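4.2 Target Selection Under Partial Occlusion

The planner receives a list of block candidates from the perception node at the start of each cycle. A candidate holds a color label, a planar pose, and a visibility score between zero and one. The score is the visible area of the segment divided by the area expected for a block at that pose. In the first version of Plekell, candidates were ranked by distance to the nearer gripper, and visibility was used only to break ties. This caused trouble whenever an arm reached over the table, since the elbow and forearm of that arm hid blocks that the planner then dropped from its list. On the next cycle the arm moved, the blocks came back with new identifiers, and the plan was rebuilt from nothing.

We changed two things. First, the perception node now renders both arms from their joint readings and masks the result out of the fixed camera view. A segment that touches the mask is marked as occluded and keeps its last pose for up to 20 cycles. Second, segments of different colors that touch each other are passed on as one contact group, and the planner has to choose an approach angle for the group before it can choose a block inside it. Figure 2 shows the workspace with the right arm over a contact group.

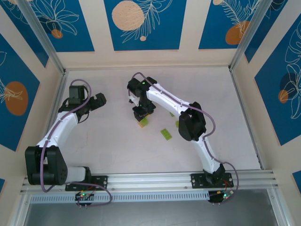

Figure 2. Tabletop workspace with two arms. The right gripper is beside a green block that overlaps an orange one. Two of the other green pieces are partly hidden by the right arm.

The mask is grown by 8 pixels on every side to cover the cables, which are not part of the arm model. Chien tried fitting a spline to each cable instead, but the fit was slow and failed when a loop swung wide of the forearm. A larger margin costs some visible area near the elbow. We accepted this because occluded segments are now held in memory.

Arm assignment is handled after grouping. Each arm bids on each group with the length of its planned path, and the lower bid wins. The other arm holds its pose until the winner has cleared the shared region. We did not attempt to move both arms inside that region at the same time.

The timeout for a full planning call is 600 ms. When it is reached, the executor keeps the current target and asks again on the next cycle.

Related items
Clunomgate: A Message Layer for Two-Arm Control
S. Galanis, Notes on Joint Calibration, April 2022
Tovance Planner Interface, Revision 2
Kyriakidis Block Sorting Task: Rules and Scoring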